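Suturing Lab, Handout 3: Simple Interrupted Closure
Instructor: Sewwandi Jayasinghe
Bench questions: Kiprono Mollel
Revised 12/04/2021

Room 226. Bring Handout 2 with your spacing notes. Allow 35 minutes for the closure and leave the tissue on the tray when you finish.

1. Spacing and bites

Enter the tissue at a right angle and follow the curve of the needle. Take the same bite on each side of the wound. Set the next stitch by the last one and check that the edges meet without bunching. Black thread is used for this lab so that knots and tails show up against pale tissue. Three interrupted stitches in place along a short incision, with the needle held near its tail end: 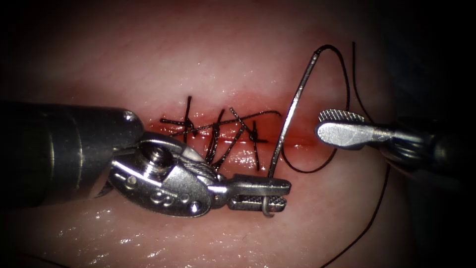
2. Holding and passing the needle

Grip the body of the needle, never the point. When you pass from one side to the other, keep the point up off the tissue and open the receiving jaws before you bring them in. Do not let go until the second grip is firm. A curved needle held with its point clear of the surface:
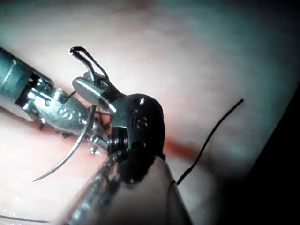 3. Tying and cutting

Square knot, three throws. Lay each throw flat. Pull until the edges touch and stop there; blanched tissue means the knot is too tight. Keep knots to one side of the incision.

4. Before the next session

Read the Hedetti chapter on wound edges, pages 200 to 226. Skip the section on running stitches until January.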